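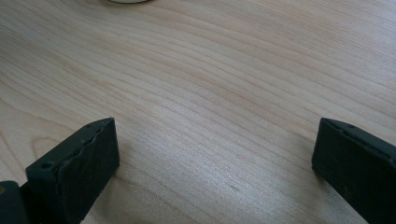
Tabletop in pale blond finish, satin sheen. Grain varies from one top to the next.

Search products Enter keyword or item no. Go

Bramora Worktable, Light Wood Top

The Bramora is a general-purpose worktable for classrooms, staff rooms, libraries and light assembly areas. It is supplied by Tostance to schools, municipal offices and community centres, and may be ordered singly or as part of a room fit-out. The table was designed by Ctibor Slanina and is built at the Šindelář workshop.

Surface

The top is finished in a light, creamy beige with thin tan to light brown grain lines. On many tops the lines run long and gently wavy across the surface and open into broader arcs or rounded cathedral loops toward one side. Grain is a natural characteristic of the material. Spacing, direction and colour cannot be specified at the time of order, and variation between tables in the same shipment is not considered a defect.

The satin finish is smooth to the touch and suited to writing, sorting and general handwork. Under overhead or window light the same top may look cooler and almost silvery in one area and warmer in another. Customers wishing to match existing furniture are advised to request a finish sample and to view it in the room where the tables will stand.

Dimensions and ordering

Item number: 2753
Depth: 900 mm
Weight: 22 kg
Base: sold separately (see Cundier frames, fixed or folding)

The weight given is for the top alone. Tops are packed face to face with a protective sheet between them. The sheet should remain in place until the base has been fitted.

Assembly

Lay the top face down on a clean blanket or the flattened carton. Position the Cundier frame over the pre-drilled holes and start every screw by hand before tightening any of them. Power drivers must be set to their lowest torque. Two persons are required to turn the assembled table upright.

Care

Wipe with a soft cloth dampened with water and a small amount of mild dish soap, following the direction of the grain, then dry. Abrasive pads, solvent cleaners and bleach will dull the sheen and are excluded from the warranty. Spills should be blotted promptly. Place a mat under hot dishes, kettles and glue guns, and use a cutting board for any knife work. Tools with metal edges should be lifted and not dragged across the surface.

Light scuffs may be treated with the finish repair kit, item number 89, which is available in the matching colour.

Delivery

Orders are delivered to the ground-floor entrance. Delivery to upper storeys can be arranged when an elevator is available and must be noted on the purchase order. Institutions closing for the holidays are asked to confirm a receiving contact by the end of November.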